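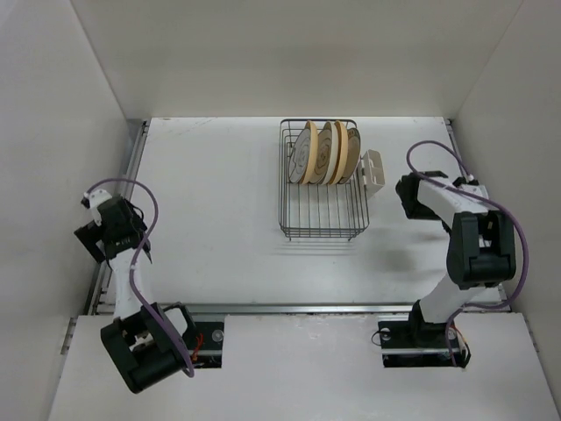
Dish rack with five round plates

Stelach Embroidery Hoop Stand, Table Model

The Stelach is a bench-top stand for hand embroidery. It holds a hoop or small scroll frame at a fixed angle so that both hands are free for stitching. Designed by Úna Ó Conaill and made by Lanex.

Specifications
Material: beech, oil finish
Post height: 294 mm
Base width: 200 mm
Hoop stem diameter: up to 16 mm
Tilt: 3 locking positions
Part no.: 183

The clamp jaw is lined with grey felt and closes on the hoop stem with a brass wing nut. Finger tight is enough. Do not use pliers, as the jaw may split along the grain. The post lifts out of the base for storage.

Suitable for counted work, crewel and surface embroidery on hoops with a stem. Spring hoops and plastic flexi hoops will not seat in the jaw. Scroll frames need the Pralska adaptor, sold separately.

Care
Wipe with a dry cloth. Re-oil once a year with any colourless furniture oil and leave overnight before fabric touches the wood. Replacement felt is sold in pairs.

In the box
Base, post, clamp, wing nut, two spare washers, instruction sheet. Hoop and fabric not included.

Availability
Left-handed clamps are back in stock in May. Orders placed on a Sunday are packed the next working day. For questions on fit, write to Philomena McGrath in customer service and include the stem diameter of your hoop in millimetres.

See also: Ó Dálaigh floor stand, Pralska adaptor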